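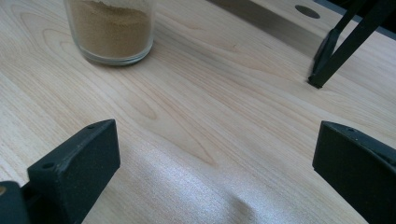

Tisdale looks to be in line for a chip packaging plant, and I've spent most of the week trying to find out how far along it is. Further than I thought, is the short answer.

The company is Cavau, which some of you will know from the power controller business it bought a few years back. It wants a site for assembly and testing, the stage where finished wafers are cut up, wired, sealed in their little black cases and checked before they go off to customers. It doesn't make the wafers itself and has no plans to start. Two people who've sat in on the talks told me it has looked at land in three places and that Tisdale is now the favourite, with Neves still in the running and the third all but dropped.

The plot is the old seed merchant's ground by the ring road, 14 hectares of it, flat as a pancake and already on the grid. I drove past on Tuesday and there were survey pegs in along the whole north side. The gate was locked and there was no sign up to say whose pegs they were, so make of that what you will.

Money next. The figure I've been given for the first phase is 447 million euros, spread over four years, and it would mean 900 jobs on site once both lines are running. I'd treat the jobs number with a bit of care (I've been writing about factories long enough to see a few of those shrink!) but the investment figure came to me from both people separately and it matched.

Drahomíra Ďurica, who runs Cavau's manufacturing side, wouldn't talk about Tisdale by name when I rang her. She did say the company would pick a site "before the summer is out" and that water and trained staff mattered more to her than any grant. "We can build a clean room anywhere. We can't conjure up test engineers," she said. Fair enough. The technical college here takes on a decent number of electronics students each year, but plenty of them move away as soon as they've got the certificate, and I don't know how you'd stop that quickly.
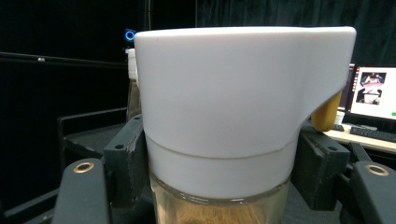

White-topped pitcher with a clear glass lower body.

Water is the bit I'd keep an eye on. Packaging uses far less of it than making the wafers does, but dicing and rinsing still get through a fair amount, and the outline I've seen asks for 3905 cubic metres a day at full output. The present main on that side of town can't carry it. Someone would have to lay a new one from the Skirnonero reservoir, 9 kilometres off, and so far neither the company nor the town has offered to pay. I asked the council's planning office twice and got the same two lines back both times - talks are private, no application has been received.

Neves, meanwhile, has a main already in place and a rail siding, and its mayor's office was a good deal chattier with me. They say they've had Cavau's people round three times this spring. What they haven't got is a single block of land that size, so they'd be buying from several owners, and one of them apparently isn't keen to sell.

If Tisdale does get the nod, a planning application would go in by September, with ground broken early next year. The first line would do power chips for cars and heat pumps, the second would come later and Cavau hasn't settled what it's for. I've put in for the minutes of the last two council meetings and will post whatever turns up in them.

Posted 13/06/2024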